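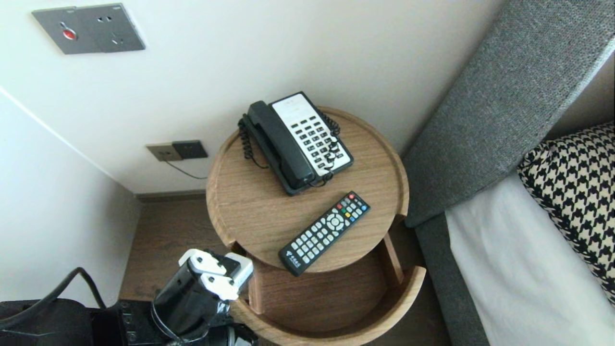
Waste-Free Lunch Tips for Home
Oyelaran Elementary Family Page
Posted Nov 26, 2019

We did it, families! The second graders weighed the cafeteria trash again this month and the lunch bins came in at 46 pounds, down from our first weigh-in, and the kids were cheering so loud you could hear it in the front office. So many of you have asked what you can do at home to keep it going, and here are the tips that came in (keep sending them, we love reading them!).

Start with what comes back

Before you change a thing, open the lunchbox when it comes home and look. Three days of that told me more than any article. My daughter was bringing back the crusts, half the apple and every single carrot stick, so now the carrots go in as coins with a little hummus and they vanish. If your child brings food home, please don't scold. We've asked students to carry leftovers home so you can see them, and a kid who gets in trouble for it will start using the trash can again!

Apples that don't turn brown

Slice the apple, put it back together in its apple shape and snap a rubber band around the middle. That's it. A quick dip in salted water works too (a small pinch in a bowl of cold water, then rinse), and my family can't taste it at all. Whole apples are hard going for anyone missing front teeth, and at this age that's practically the entire class.

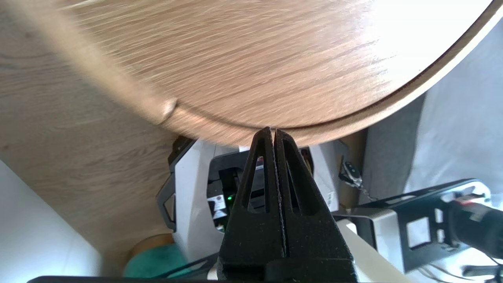 Light oak finish on a round tabletop, with the grain running through it.

Getting the smell out of containers

Begoña Robles from room 2 swears by sunshine. Wash the container, leave it damp and set it open on a bright windowsill for an afternoon. Tomato stains fade this way too! For the stubborn ones, make a paste of baking soda and water, smear it around the inside, leave it overnight and wash as usual. Don't forget the rubber seal in the lid. Pull it out with the handle of a teaspoon, scrub the groove with an old toothbrush and let both parts dry completely before you press it back in.

Cloth napkins from the rag bag

Old flannel pajamas make the softest napkins. Cut squares a bit bigger than your hand, with pinking shears if you have them so you can skip the hemming. Make enough for the week plus a few spares, keep them in a basket by the lunchboxes, and throw the used ones in with the towels. Let the kids pick the fabric. Ours fight over the one with the rockets.

Pack at night, chill till morning

I was a morning packer for years and I am never going back. Leftover pasta goes straight from the pot into the lunch container while you're clearing up dinner, and there's no mystery bowl at the back of the fridge. Let it cool a little before the lid goes on so it doesn't sweat, then get it into the fridge promptly.

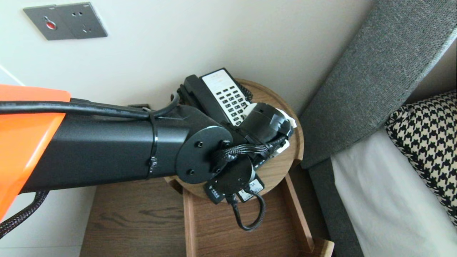

If mornings are still a scramble, give each child one job the night before. Ours fill their own water bottles and choose the fruit. The bottles stand in the fridge door with the lids off and get their lids at breakfast, and we've had far fewer floods in backpacks!

The "eat me first" box

Afonso Cardoso sent this one in and I tried it the same evening. Take a shoebox-sized bin, put it at eye level in the fridge, and anything that needs using up goes in there: the last cheese stick, half a cucumber, the yogurt nearing its date. Lunches get built from the box before anything new is opened. We've cut our grocery run for lunch stuff from twice a week to once.

Bread ends and odds

Freeze the heels in a bag. When it's full, cube them, toss with oil and a little garlic powder and bake until crisp. Croutons in a small jar make a great swap for chips. Sandwich bread freezes beautifully too, and a sandwich made on frozen slices in the morning will be soft by lunch.
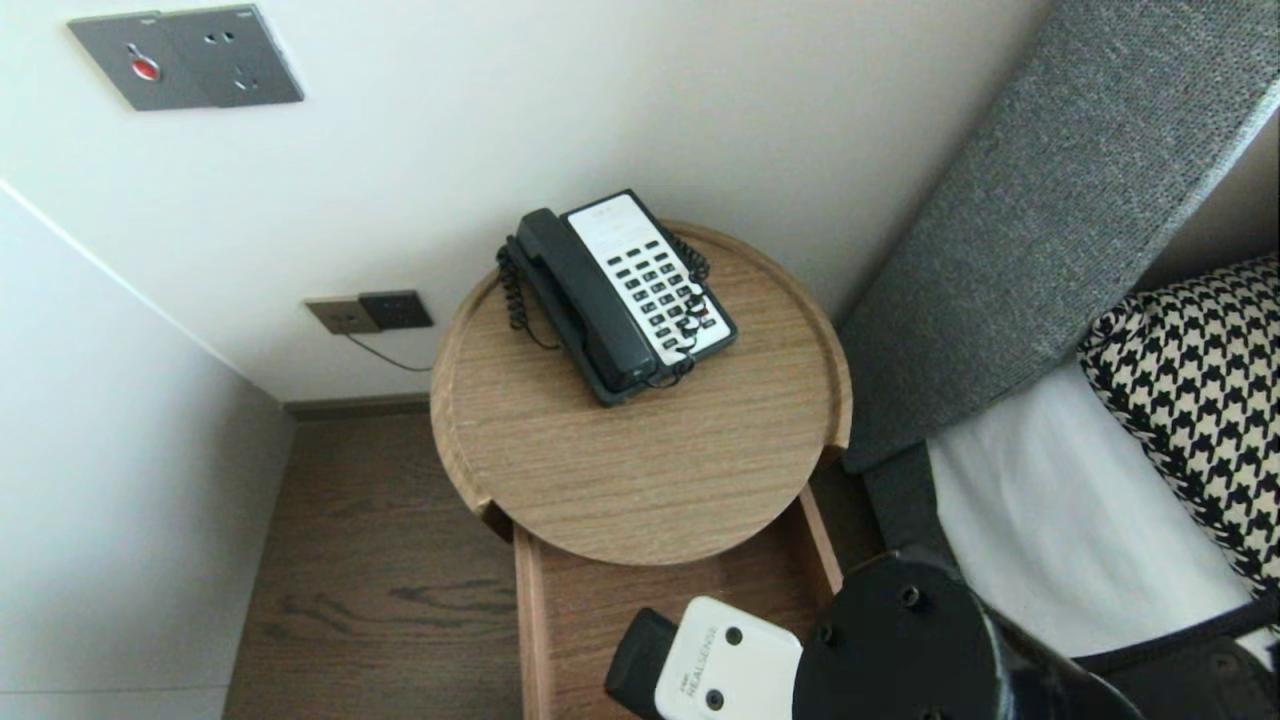 Corded desk phone on a bedside table.

Label everything

Masking tape and a permanent marker will survive a few washes. For something longer lasting, paint the name on the bottom with nail polish. The lost and found has a whole shelf of very nice containers right now, so come and have a look before winter break!

Send your own tips in with the Friday folder form or drop them in the green box outside the library. Soup thermos advice is especially welcome, mine leaks.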